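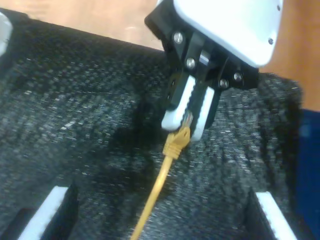

Hi all,

Sorry for going quiet on this thread. I've spent most of the week with the spreadsheet and I think I can finally say something useful about next year's equipment money, at least for the cable work.

First, the good news. The arms themselves are fine for another year and I'm not asking for new ones. What I got badly wrong last time was everything that hangs off the end of them. I put fingertips down as a one-off purchase (silly of me!) and by the end of October we'd spent more than £300 on replacements, all of it out of the line marked "sundries". Pinching a network plug hard enough to push it home is rough on anything soft, so from now on fingertips get their own line, same as cables.

Sundaram quoted £88 a set. Jurkura's are cheaper, but they only sell in big packs and the delivery charge eats most of the saving. My feeling is that we go with Sundaram for the first half of the year and then look at how many we've got through before we order again.

Cables next. I've put down 26 patch leads, all the same length and all the same make. I know we've got a drawer full of odds and ends, and I do hate buying what we already have, but mixing them makes it very hard to tell whether a missed plug is down to the grip or down to a tired clip. The old ones can stay in use for handling practice – picking up, passing across, laying down – and we keep the new ones for anything that gets scored.

What I can't settle by myself is the pair question. Do we budget for every bench to have two grippers, or just the one bench as now? Two gives you one to hold and one to steady, and with a lead that wants to curl back on itself that's a real help. It also doubles the fingertips, the spare screws and the time spent on setting up, and I've only costed the last of those very loosely.

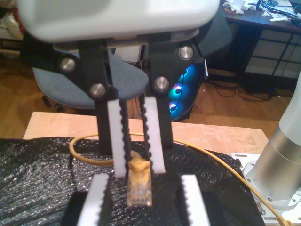 Kirside wrote on 18 November 2019:

> We'd be against kitting out every bench in one go. Our single-arm bench manages the plugging in perfectly well if the socket is fixed down, and a decent clamp costs next to nothing. Where we do get stuck is turning the plug round to get the clip on the right side. Could Flernden keep the pair and let us book time on it? We'd chip in for fingertips.
>
> Also, please can somebody put a spare power supply in the budget. We lost most of October to that.

Booking time works for me, and thanks for the offer on the fingertips, I'm going to hold you to it! I'd suggest you bring your own set when you come over and take it home again afterwards, then we don't have to work out who wore down what.

Clamps: yes, added, 2 per bench. If you have a particular sort you like, send me the link, the ones I found all looked a bit flimsy.

Power supply: also added, though I've no idea yet which model you need, so the figure in the sheet is a guess and it's marked in red. Could you read the label on the dead one and let me know?

I'll send the sheet round again once I've got that.

Flernden bench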